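Final Report: A Blur and Glare Filter for Gripper Camera Footage
Project name: Drukard
2025-07-22

So this is my write-up for the semester project, and I'll say up front that it ended up pretty far from my proposal. I was going to write a grasp planner. What I wrote is a filter called Drukard that sits between the recorded clips and the training script and decides which frames are worth keeping. I had a lot more fun with it than I expected!

Our lab stores its handheld gripper recordings in a system called Ornia, and the learning code everybody trains with is Ondel. Ornia hands over every frame it has and Ondel eats every frame it gets. If the camera spends half a clip jammed up against something, the policy learns from that half too. My advisor suggested I look at what was going in before I touched what was coming out (good advice, I sulked for a day and then did it).

I pulled 311 clips of kitchen and tabletop tasks and wrote a little viewer, so I could flip through them with the arrow keys and tag frames by hand. I tagged 710 frames as "good", "close" or "useless". The first version of the filter was a plain sharpness score, variance of the Laplacian, with one threshold. It took an afternoon and it was terrible. Smooth plastic has almost no texture, so any frame with a mug or pitcher filling the view got the same score as a motion blur. It threw out exactly the moments near the handle, where the grasp gets decided.

Version two looks at edges instead. I run an edge detector, link the pieces into curves, and keep the frame if there is at least one long, clean curve in it. A blurry frame doesn't usually have one. I also added a check for blown-out background, and I went back and forth on that one for ages. My first instinct was to toss anything with big patches of near-white pixels, but a bright background can make an outline easier to find, so now the glare check only lowers the score a bit and can't reject a frame alone.

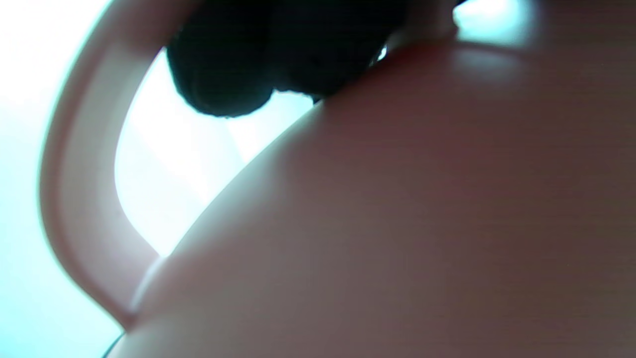
Why not just train on everything and let the network sort it out?
With a huge dataset that would probably be fine, but mine is small, and the useless frames pulled the predicted gripper motion toward "hold still". Filtering first was also a lot cheaper than collecting more clips.

The part I'm proudest of is the time window. Scoring frames one by one gave me choppy clips, keep, drop, keep, drop, and Ondel wants continuous stretches because it predicts a short run of actions at once. So Drukard smooths the score over 28 frames and then cuts only at the low spots. Getting that right meant rewriting the Ornia loader, which had an off-by-one bug between the images and the gripper width readings. I found it by plotting both on the same axis and staring at it over a bag of pretzels. I'm still a little mad about that bug.

For testing I trained 2 policies with the same settings and the same seed, one on the raw clips and one on the filtered ones, and ran both on the arm at the Vanags bench. The filtered one hesitated less on the approach to handles. It was no better at letting go of things, and on shiny metal I honestly couldn't tell them apart. I only had the bench for a short slot, so please don't read too much into any of this.

Things I'd change: the edge threshold is hand-tuned and it shows, especially with dark objects on dark tables. I'd like to learn it from my tags. I also want to save the scores next to the clips and leave the original frames alone, so somebody else can pick their own cutoff without rerunning the whole thing.

The code is in the course repo under drukard, with the viewer in its own folder. Run the loader tests first, and if the sync test fails, check that you have the November version of the Ornia export format, the older one stores timestamps in a different order.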